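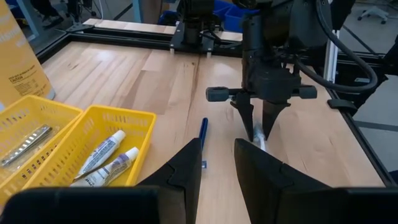 A blue pen on a wooden tabletop.

Beretden Family Network asks the state to put kinship care on paper

December 8, 2020

I've been writing these releases for the Beretden Family Network long enough to know that most of them get skimmed over coffee, so I'll put the news up top. Today we sent the state legislature a petition with 680 signatures on it, asking for a proper kinship care law. By that I mean a law for grandparents, aunts, uncles and grown siblings who are raising a child when the parents can't, and who have been doing it on goodwill and a stack of photocopies.

If you've never been in that spot, it can be hard to picture how much of it comes down to paperwork. A grandmother takes in two kids on short notice. She feeds them, gets them to bed, drives them to the dentist, and then the dentist's office wants the signature of a parent who hasn't picked up the phone in weeks. The school wants the same signature. So does the summer program. She can go to court for guardianship, of course, but that means filing fees, months of waiting, and very often a hearing where she has to stand up and say hard things about her own son or daughter. Plenty of families would do almost anything to avoid that — and I don't blame them one bit.

We spent the spring and summer asking kinship families across Beretden and Laing what they needed. Our survey went out in April, mostly by mail and phone (it was that kind of year), and 481 households sent it back. I read every one. Of those, 207 told us they had no legal papers at all for the child living with them. They weren't hiding from anything. They simply didn't know which form to ask for, or had been told by one office to go ask another.

So what are we asking for? First, a caregiver's affidavit that a relative can sign in front of a notary and that schools and clinics have to accept. It would be good for a year and could be renewed. Parents would keep all their rights and could cancel it in writing whenever they wanted. That part matters to me a great deal, and I'd like the people who worry about government stepping into family life to read it twice. I worry about that too! I think a law like this keeps more families out of the courtroom and out of the foster system, and leaves the decisions with people who know the child's middle name.

Second, we want a deadline. When a relative does come forward for a child already in state custody, the agency should have to give a written answer within 30 days. Right now there's no limit at all, and little kids can spend a whole winter with strangers while an aunt across town waits for a call back.

Third, we're asking for a modest monthly payment for kinship homes, tied to the child and paid whether or not there's a court order. Foster parents get one. A grandfather living on Social Security has the same grocery bill.

I know not everybody will agree with all three. Some of our own members think the payment goes too far, and a few think it doesn't go anywhere near far enough, and we've had some long evenings on the phone about it. We settled on language that most of us can live with. The full text of the proposal is available by mail or email from our office, and I'm happy to send the survey results along with it, including the answers that didn't go our way.

We'd like the bill taken up early in the coming session. Until then, we're holding free paperwork nights by phone for any relative caregiver in the two towns. You don't have to be a member and you don't have to give your name. Have whatever documents you've got within reach, even if it's only a birth certificate and a school letter, and we'll go through them with you.

About the Beretden Family Network

We're a membership group of relatives raising relatives' children in Beretden and Laing. We run a phone line, a clothing exchange and a small lending shelf of car seats and cribs. We take no position on candidates. Reporters who'd like to speak with a kinship family should contact the press desk at our Beretden office, and please allow a day or two — everyone we'd put you in touch with has kids to get to school.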